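Review: Stukorside two-arm upper body kit, assembled at the Stovham shared workshop

The workshop purchased the Stukorside kit in March for members who wish to learn assembly and basic handling tasks. This review covers the build and the first stage of use. The price paid was £3427, excluding the bench and the computer.

The kit contains 497 parts, packed by limb in numbered trays. Assembly required more than 155 hours, shared between several members over the spring. The printed instructions are clear on the forearms and wrists but weak on the hands, where two pages show the finger links in the wrong order. A corrected sheet was supplied by Subramaniam, the distributor, on request. Members should obtain it before opening the hand trays. 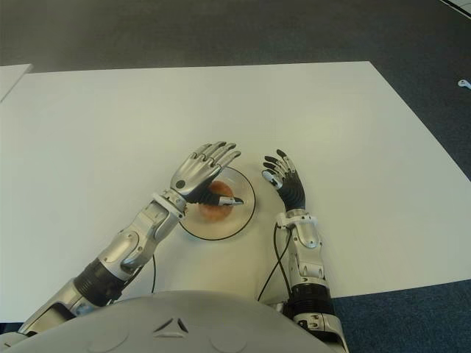
Handling trials are carried out at table height with light items and a shallow dish. Round items are the most demanding, as the thumb must be set correctly before the fingers close. The makers provide a setting routine for this purpose, and it should be repeated whenever a hand has been removed.

Cable routing is the principal fault. The guide leaves slack at the wrists without stating how much, and members are advised to check that it stays clear of the work before each session. A Sedus height-adjustable table was tried and found suitable, provided that it is locked.

Spare screws are generous. Spare finger links are sold only in packs of 4, at a price the workshop considers high.

The kit is recommended for supervised groups with previous experience of small mechanical assembly. It is not recommended as a first project.

Stovham Shared Workshop, Equipment Reviews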